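Halenbridge Two-Arm Club

The Halenbridge Two-Arm Club is a student robotics club at Halenbridge, best known for its yearly Key Ring Challenge, in which pairs of robot arms are taught to handle the sort of small, fiddly things most of us carry in a pocket. It was started by Kulsoom Paracha and Arvo Väisänen, who had both grown rather tired of stacking blocks, and it meets in the old Gilani building, a solid and slightly draughty place put up in 1923. 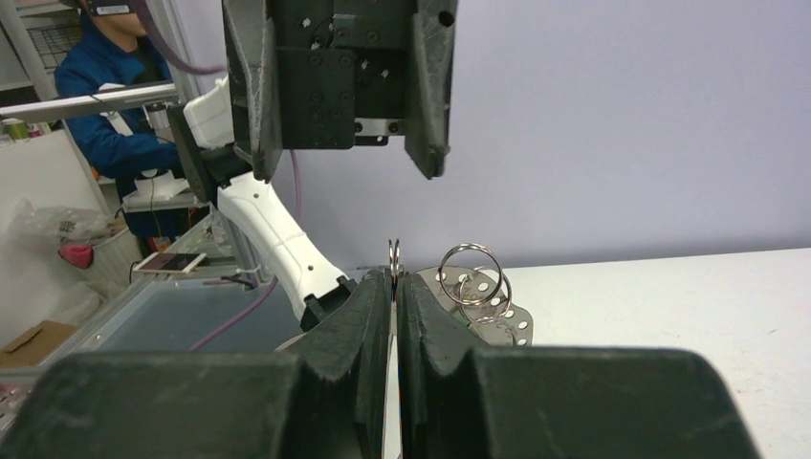
Members usually work in pairs, one looking after the arms and the other keeping the notebook, and they swap over at tea (a custom the club holds very dear). Newcomers begin with a single key and a clip before going on to a full bunch, and it is quite normal to spend a whole term on split rings alone. Daniyal Bangash, who wrote the club's handbook, devotes its longest chapter to them, with a good deal of sympathy for the beginner.

The Key Ring Challenge

The challenge is held each May. Every team has 50 tries at passing keys between the two arms, and marks are given for gentleness as well as speed. Keys must stay over the table throughout, and a dropped bunch may be picked up again at the cost of a few points. The winners receive the Horkby Cup, a dented but much loved thing.

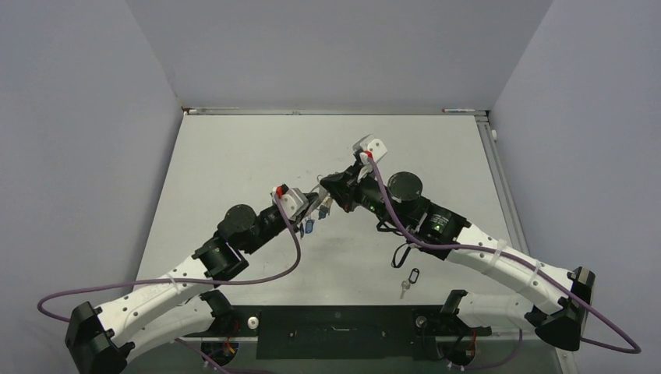 Practice runs are kept in a shared library called Fikico, which holds about 4000 of them and is open to any member who cares to browse. Marietjie Khumalo looks after it and has patiently relabelled a great many of the early runs. Keabetswe Oosthuizen later added a set of lessons for younger pupils, using larger keys and a kinder marking scheme.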